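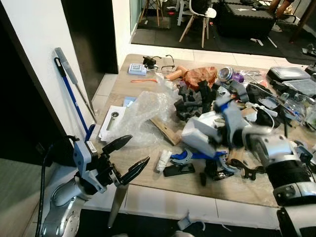
Sorting by teleoperation, part four

The foam task has taken up most of March. The instruction given to the policy is short: take one piece of foam from the pile on the right and move it to the bin. The right arm does the picking. The left arm holds a fixed pose with its fingers open until it is called on.

I drive both arms with a pair of leader handles, one per hand, and the joint positions are copied to the robot at each control step. There is a small lag, which I stopped noticing after the first few evenings. The trigger maps to gripper opening in a straight line. I tried a curve that gave finer control near closed and went back, as it made release harder to time.

Dark gray foam is a poor first object. It compresses, so the gripper reports a width that says very little about whether the grasp is good. The blocks are irregular and catch on each other, and two often come up together. For the first batch I threw those episodes out. In the current batch I keep them, provided I set the second piece down again before going on to the bin. The policy trained on the first batch had no idea what to do with a double pick and just carried both.

Clutter is left on the table on purpose. Early demonstrations were recorded on a bare surface, and the resulting policy fell apart as soon as a sheet of bubble wrap was put next to the foam. Bubble wrap is still the worst neighbor. It is clear, it moves when touched, and its highlights change whenever the arm throws a shadow on it. I now shift it between episodes and leave the back of the table alone for the length of a session.

The dataset stands at 1132 episodes, collected over 11 sessions. An episode runs roughly 20 seconds from first motion to release. Prodo, the recorder I use, writes joint states and video to the same file and drops any episode with a gap in the timestamps. It has dropped very few since I moved the cameras to their own USB controller.

Changes to my own driving made more difference than changes to the model:

Approach from above and pause before closing. Without the pause, the policy learns to close while still moving.

Use the same speed all the way through. I was fast over open table and slow near the pile, and the policy picked up the slow part in the wrong places.

Stop when tired. The last 100 episodes of one long session were visibly worse on replay, and removing them improved the result.

Success on held-out layouts is still uneven. Large blocks are fine. Thin offcuts lying flat against the wood are missed more often than not, and the fingertips slide over them. I have ordered softer pads from Sonell and will record a short set with those before touching the training settings again. The two-arm handover comes after that.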